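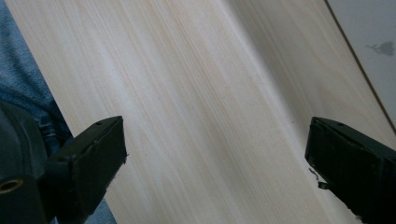 De: Notburga Bühler
Para: lista de plantas aromáticas
Fecha: 16 de abril de 2018
Asunto: Re: rendimiento de la lavanda en destilación

Hola a todos:

Sylvain Mallet escribió:

> Hemos destilado 49 kilos de lavandín y sacamos 304 ml de
> aceite. El año pasado, con la misma cantidad, fueron 187 ml.
> El alambique es el mismo, un Marchal pequeño. ¿Puede
> deberse al secado? ¿Cuánto tiempo dejáis la planta
> cortada antes de cargar?

Sylvain, yo la dejo a la sombra un día entero y cargo al siguiente. Con planta recién cortada me cabe menos en la caldera y el aceite sale con olor a hierba, que se va pasando si se guarda hasta octubre.

Antes de culpar al secado miraría la fecha de corte. Si el año pasado cortaste en plena flor y este con media espiga ya pasada, la diferencia puede venir de ahí. ¿Lo tienes apuntado?

El hidrolato lo guardo en la nevera, en vidrio oscuro, y lo que no he usado en unos meses lo tiro. Para el aceite compro los frascos en Premham, en cajas de 21.

Un saludo,
Notburga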